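Print | E-mail

Pevon 2 perception update

The May build of Pevon replaces the fixed exposure setting on the wrist camera with a per-region estimate. Glare from polished tabletops had been pulling the color classifier off, mostly by pushing white toward yellow. Afaf Bitar reran the 543 logged grasps against the new code and moved the color thresholds into a config file.

Tray pose is now fitted from the rim edges alone, so a rotated tray no longer needs a separate calibration step. 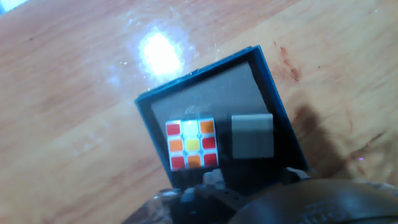
The planner still waits 200 ms for a stable pose before it commits to an approach. Erlinda Baluyot is working on shortening that in the Sebastian branch. Report regressions under ticket 1849.

Print | E-mail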